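Practice Kitchens for Robots
February 2019

The first thing a robot learns about kitchens is that no two are alike. 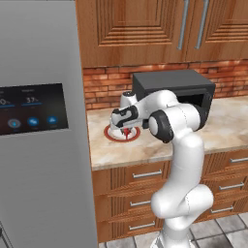 Move the plate a hand's width to the left, swap the brick wall for plain paint, and an arm that did beautifully a minute ago may close its fingers on thin air. Teaching it to cope used to mean endless hours of real practice, with real crockery paying the price. The team at Rolto does most of that teaching inside a computer now, and the results are a joy to watch.

Their method, called Plelano, starts with 144 simulated kitchens. Cabinets, counters, lighting and dishes all change from one to the next. A person steers the virtual arm through a chore just 2 times, and the software then stretches those runs into 500 new ones, bending each path to fit wherever the plate happens to be. Runs that fail get thrown out. Whatever survives becomes the lesson.

Then comes the part I drove out to Pultley to see. The trained program was loaded onto a real arm in a real kitchen, one it had never practiced in, and asked to pick small things up off plates. It managed it in 88 percent of tries. I caught myself cheering - out loud, in a lab - when it reached past a mug and got its target on the second go.

Plenty is still hard. Soft food squashes in ways the simulator handles badly, and shiny plates confuse the cameras. A partner group at Bezerra is working on better contact physics, and the two teams plan to share a new set of kitchens in July. Drawers come next, then doors that stick.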